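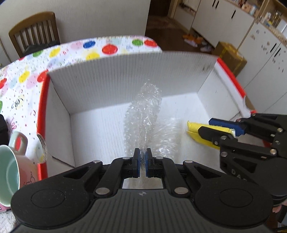 **Organics and packaging: changes to the Seltmont collection, April 2025**

The Seltmont route now takes food scraps and packaging on separate runs. Food scraps go to the composting site at Skoltholm. Clean cardboard and plastic film go to Steluretti for baling. The route serves 2,342 households.

Accepted in the food scraps bin: fruit and vegetable peels, coffee grounds, paper filters, eggshells, bread. Not accepted: liquids, cooking oil, produce stickers, and bags labeled "biodegradable" without a compost certification mark. Stickers do not break down at Skoltholm and have to be screened out of the finished compost.

Flatten boxes before putting them out. Bubble wrap and other film must be bagged separately from cardboard, since film wraps around the sorting shafts and stops the line. The line was down for nearly 186 hours last year, most of it for film removal.

Food scraps loads are rejected above a set contamination level. In October, 8 loads were rejected and sent to landfill. The usual cause was plastic bags. 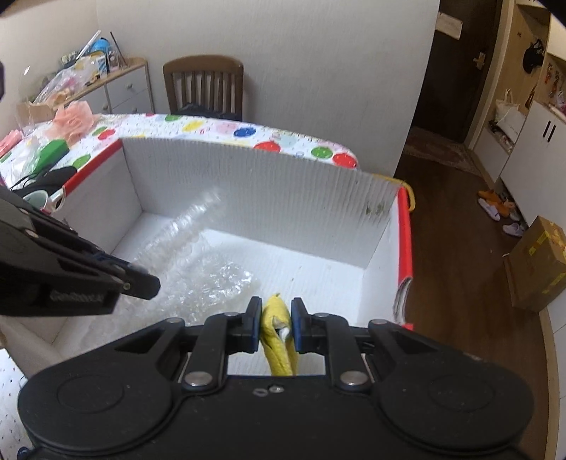

One reader on the Panicker side of the route wrote that the new bins are too large for a two-person household, and asked whether a smaller size could be ordered. It can. The small bin fits the same truck lift, and the fee is unchanged. There are 170 in stock, and requests are filled in the order received. Leave the old bin at the curb, empty, on the next food scraps run, and the crew will swap it.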